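Simulated arm drives straight into the appliance on the way to a pick, and gripper opens by itself
Posted in: Help > Simulation and motion planning
Asked by Trinidad Alarcón, Mar 2, 2025

Hello everyone, and thank you in advance for your patience, because I've been staring at this for most of the weekend and I may be leaving out something obvious. I'm setting up a simulated kitchen in Drotska so that our arm can practice picking things up before we try it on the real one. The planner is Brunix, more or less with the settings it came with. Most runs go nicely. Then every so often the arm takes a shortcut through the big black appliance, the contact force shoots up to 230 newtons in the log, and the whole run stops with a fault. I wouldn't mind so much in simulation, but the real arm is supposed to follow the same plans in June and I'd like it to still have its fingers by then.

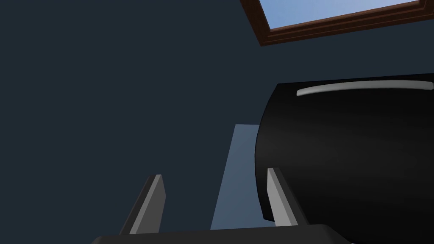

The planner tells me the path is clear by a comfortable margin every time, and I used to believe it. I save a view from the wrist camera at intervals during each run so I can compare it with what the log says. In this one the right finger is in front of the rounded black side of the appliance, the one with the light gray handle along the top, and from the camera alone I can't tell how much room there is between them. The log says plenty. My gut says no. I did try adding padding in the planner, but when I made it big enough to stop the faults, the arm couldn't reach half the things it needed to, so I took it out again.

My second trouble may or may not be related. After one of these faults I clear it, the run resumes, and the gripper goes to fully open wherever it happens to be. If it was holding something, down it goes. I've been through the startup script twice and I don't see any open command in it. Is that the simulator, the planner, or me? 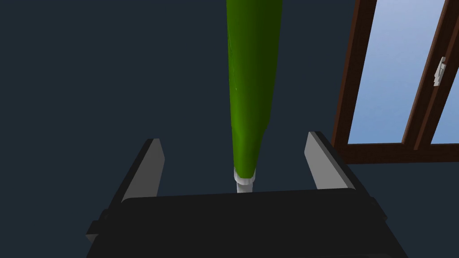

Clearing a fault also seems to leave the arm thinking it is further along than it really is, though I'm less sure of this part. I have logging turned on for the gripper state and the joint positions, but not for the planner's own idea of where it is in the plan. The view I saved with the green bottle-shaped thing has its white cap pointing down between the two fingers, and the fingers are wide apart with neither pad touching it. I'd love to know which log line I should be matching that against, if anybody has done this before.

Trygve Björklund

Hi Trinidad, welcome! I had almost this same headache last year, so let me tell you what I would look at first. When you bring a model into a simulator there are usually two shapes: the one you see and the one used for collisions. The planner may have a third one of its own, and in my case that was the culprit. My appliance had a nice curved body on screen, while the planner had been given a plain box that somebody had fitted to the back part only. The front simply bulged out past it. The simulator knew about the bulge and the planner didn't, so I got happy plans followed by big forces, which sounds a lot like what you have.

Turn on the collision display in both programs and look at them from the same side. If they disagree, don't fix it with padding. Export the collision shape again from the simulator and load that one into the planner. Mine came out at 4,000 triangles, far more than needed, and I brought it down to 600 without any trouble. Check the handle too. Thin parts that stick out are often dropped when a shape gets simplified, and a handle is just the sort of place where a finger likes to catch.

As for the gripper opening — look at the reset settings for the gripper itself and leave the startup script alone for now. Many gripper models have a default position, and clearing a fault sends them back to it. Set it to hold the last commanded width. And please do the same check on the real arm before June, with nothing in the fingers and your hand near the stop button. A dropped part on a real floor is one thing, but fingers that move when you didn't ask them to are quite another.

Pejman Parsa

Just slow it down. I run everything at 16 percent speed and never get faults.

Iason Triantafyllou

I agree with Trygve on the shapes. Slowing down is fine while you test, but with a wrong shape the arm will still run into the appliance, only more gently, and you may drop below the force limit and miss it.

On your last point, match the saved view by simulation time and not by clock time, and add the planner's waypoint number to the log. After a fault, throw away the old plan and ask for a new one from the measured joint positions. Resuming the old plan is risky, even if it works nine times in ten.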